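3. Materials and Layout

3.1 Selection of items

The item set was drawn up from the Harnerau inventory, a listing of the contents of desk drawers, play corners and hallway bowls in private homes. The inventory records 3000 items at the level of a short noun phrase ("toy brick, long", "pouch, zip") together with the place where each was found and the place where the householder said it belonged. Items for which the two places were identical were dropped. Of the remainder, we kept those that can be lifted with one hand, do not spill, and have no sharp edge or exposed adhesive. The surviving entries were grouped by Emiko Hoshino into 15 classes according to form and stiffness. Color played no part in the grouping.

Classes were named after their most frequent member. "Brick" therefore covers toy building bricks of all lengths, and "die" covers foam dice as well as other soft cubes with printed faces. Plain blocks and small cubes without markings form a class of their own. Two classes, "pouch" and "cup," can act either as an item to be put away or as a place in which other items are kept. They were retained in both roles, and the consequences for scoring are given in Section 3.4.

Items were bought in the ordinary retail trade or taken from existing stock. Scratches, rounded corners and faded print were accepted. Items with broken parts were replaced by others of the same class, and the replacement was entered in the Trornell sheet, the spreadsheet used to track the set during the study. Cleaning was done with a damp cloth between blocks. Mesh items were shaken out and left to dry overnight.

3.2 Starting layouts

Each layout is a record of what lies on the table at the start of a tidying run. Earlier work with the Dridska layouts used an even grid, with one item to a cell and the same gap on all sides. Grids are easy to reproduce, but they remove most of what makes a cluttered table slow to clear. Items left by people tend to collect in groups, lie at an angle to the table edge, and sit close to or inside one another. We therefore composed layouts by hand from three arrangement types.

In the spread type, each item can be picked up without touching its neighbor. In the cluster type, at least one group of small items lies close enough together that removing one is likely to shift another. In the nested type, one item rests in or under another, such as a small utensil left in a cup. A layout may combine all three, and most do. Figure 3 gives a mixed layout of this kind: a green, a blue and a red piece are grouped near a long green toy brick, foam dice and a brown mesh pouch lie farther out, and the translucent white cup has a small object inside it. 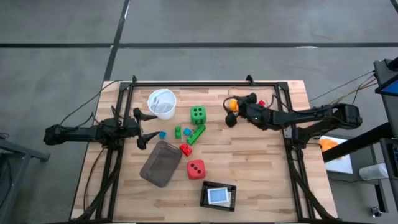 The types differ in the order of work they invite. In a spread layout any item is as good a first choice as any other, and the order that results says more about habit than about the table. Cluster layouts reward starting at the outer edge of the group. Nested layouts impose a decision: the inner item can be taken out and stored separately, or the pair can be moved as a unit. Both are common in the home, and the Harnerau inventory contains many cups and tins whose contents were stored with them for so long that householders described them as one thing.

Layouts were written down in two forms. The first is a sketch on squared paper, with the long axis of each elongated item drawn as a line. The second is a plain list giving item class, color, neighbor to the left, neighbor to the right, and whether the item is on, in or under something else. The list turned out to be the more useful form for resetting the table, and the sketch for checking the result. Exact coordinates were considered and rejected. A brick set down a finger's width from its intended place does not alter the difficulty of the layout, whereas a brick turned so that its long side touches a die does.

Orientation is recorded only where it affects handling. Dice are entered with the number of pips on the upper face, mainly as a check that the item was handled between runs. Bricks are entered as studs up, studs down or on side. Pouches are entered as flat, folded or standing. Cups are entered as upright or lying.

The table surface was treated as part of the layout. A light wooden tabletop with visible planks was used throughout. Pale items and translucent items stand out less against this surface than saturated ones, a condition that we regard as typical of kitchens and playrooms and left uncorrected. Illuminance at the tabletop was set to 350 lux, measured before the first run in the morning and again after lunch. Window blinds remained closed.

3.3 Receptacles

A receptacle is any object into which the items are put. Its effect on the work depends less on its volume than on three properties of its opening: height above the table, width relative to the largest item assigned to it, and the ease with which its rim can be distinguished from what lies behind. These are combined in the Imai index, which we use here as an ordinal ranking only. A shallow tray ranks low, meaning easy to fill. A deep bin with a narrow mouth ranks high.

Trays allow an item to be set down, adjusted, and left visible. Their drawback is capacity. Once the floor of a tray is covered, each further item must be placed on others, and round or soft items tend to roll or slump over the rim. Bins accept more and tolerate careless placement, but the contents are harder to inspect and the walls restrict the angles from which an item can be lowered. Translucent walls offer a partial remedy. The content can be judged as present or absent, and sometimes by color, without being identified.

Handles and cut-outs are a further complication. A cut-out in the side of a bin lowers the effective rim on that side, and thin items can pass through it. We did not tape over such openings. A piece that left a receptacle through a cut-out was scored as unplaced, in the same way as one that missed the rim.

Receptacles were not fixed to the table. Fixing them would have simplified resetting, but a tray that slides when pressed is part of ordinary tidying, and in pilot runs a displaced tray was among the more frequent causes of a missed placement. Figure 4 includes examples of the two main forms, the small bright green rectangular tray and the smoky plastic bin with an oval handle cut-out.
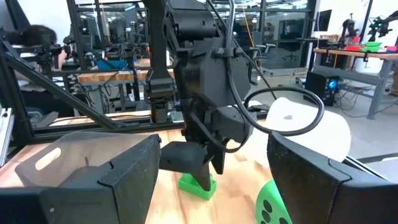
Assignment of items to receptacles followed one of two rules, fixed before the run. Under the class rule, all members of a class go to the same receptacle irrespective of color or size. Under the color rule, items go to the receptacle named for their color, and items with no clear color go to a remainder bin. The color rule produces more disputes than might be expected. Smoke-tinted, translucent and mesh materials take on the color of whatever is behind them, and a brown pouch holding a red brick was at first entered differently by different coders. The convention adopted was to judge the material when empty and laid flat on white paper.

Where a receptacle shared its color with the items assigned to it, coders reported that end states took longer to read. A green brick in a green tray is easily passed over when the list is checked from a standing position. Such pairings were kept in the set and flagged in the Trornell sheet with a separate column, so that they can be left out of the analysis where coding time is the outcome.

3.4 Scoring of end states

A run ends when the time limit is reached or when work on the table stops. The end state is then coded from the list. Each item receives one of four codes: placed, misplaced, unplaced or lost. Placed means that the whole item lies within the rim of its assigned receptacle. Items that rest partly on the rim are unplaced. Misplaced items are fully inside a receptacle other than the assigned one. Lost is reserved for items that have left the tabletop.

Items in the dual-role classes are coded twice. A pouch is first coded as an item. It is then opened and its contents are coded as though the pouch were a receptacle of neutral assignment, so that a die found in it is neither placed nor misplaced but carried over under the code of the pouch itself. The same applies to a cup moved with its contents inside. This rule favors moving nested pairs as a unit, and runs under it should not be compared directly with runs in which the contents were removed before the start.

Coding was done at the table, before anything was touched, and was repeated by a second coder working from a fresh copy of the list. Disagreements were settled by Hoshino. Most concerned items leaning against a rim, and a straight card laid across the opening of the receptacle was sufficient to decide them. Soft dice were the exception. A foam die pressed between the wall of a tray and a neighboring brick can rise above the card and still be fully inside the rim when seen from overhead. For this class the overhead judgment takes precedence.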